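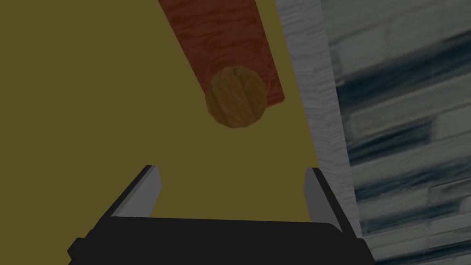
Dear Princess,

Thank you for your patience with this one. I know the September report was meant to reach you before the half-term break, and it would have done if the boiler at Tonduver hadn't picked that same fortnight to give up. We are warm again now, the choir has its coats off, and I can sit down and tell you properly how your grant is being spent.

## Where we have got to

The singing sessions are running every Monday, from two o'clock until people feel like going home, and the register now has 115 names on it. We don't see everybody each week, of course - there are hospital appointments and grandchildren to fit round - but the hall is comfortably full and we have had to bring the stacking chairs down from the gallery. When we wrote the application we hoped to fill the front half!

We now have 4 satellite groups as well, in the villages that lost their bus. The Flernard group is the liveliest. They began with carols in the middle of summer, for reasons I never got to the bottom of, and have since moved on to sea songs and a very grand Latvian lullaby brought along by Mrs Siliņa, who taught it to them line by line over several weeks. Our own Monday singers have asked to learn it too, so she is coming over to teach us after the break.

The Pumitz group has been slower to get going. The room there is cold and the piano is a good half-tone flat, so the singers either follow it down or fight it. I've moved them to the chapel schoolroom for the winter, which has carpet and a kettle, and last week three new people came along with a neighbour. I would like to give it until spring before we decide anything.

## Money

Room hire and the accompanist's fees are both on budget. Transport is over, and I would rather tell you so plainly now than have you find it in the spreadsheet. The community car scheme put its mileage rate up in the summer, and we've been using it more than planned on the Flernard side. I have moved £300 across from printing to cover it. We had put too much aside for songbooks, as it happens, and most people like the large-print sheets better anyway, because they can take them home and practise over the washing-up.

## What people have told us

We asked everyone to fill in a card, and a good many did. One gentleman wrote that he had not sung since school and had been told then to mouth the words, and that he was now singing bass and intended to carry on. Several people asked for more descants. Two asked for fewer. The tea was praised all round, the biscuits less so, and we have changed the biscuits.

## Between now and spring

- Winter concert at Tonduver, all groups together, with the lullaby if we are brave enough
- 5 visits to the care home at Flernard, small group only
- Piano tuner to look at the Pumitz instrument and tell us whether it is worth saving
- A second accompanist, so that Monday can go ahead when ours is away

The one thing I would ask of you is a decision on carrying any underspend over into next year. It won't be a large sum, but it would pay for the tuner.

Do come to the concert if you can. There will be a seat kept for you near the radiator.

With warmest wishes from all of us at Tonduver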